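Halima Nyamweya
We are recording examples for a table-clearing policy with a pair of hand-held grippers, the sort with printed tags on a white cube. After March we had 169 usable recordings of one task. Training goes fine, but the policy falls apart as soon as an object is shifted. Do I need more recordings, or different ones?

Milan Bakker
More. We had 3231 at Pivbridge and it worked.

Gitau Lyimo
I would change what you record before adding to the pile. Move the objects between takes, and swap some out every 16 takes or so. Start with the grippers in different places too — people tend to go back to the same spot without noticing. Keep the tags in view of the camera when you turn your wrists, and leave enough slack in any cable.

Our table usually has a mix of things on it: a tissue box, a phone, a cup, small potted artificial plants, a plastic bag.
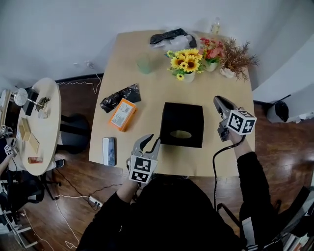

Bags and leaves are harder to grip than boxes, so give them a larger share of the takes. We also have two people take turns, as each person moves differently. Throw out any take where the tags are lost for more than a moment. Try eight layouts first, train on those, and test on one you left out.

Contact us | © Tistard Community Help | Back to top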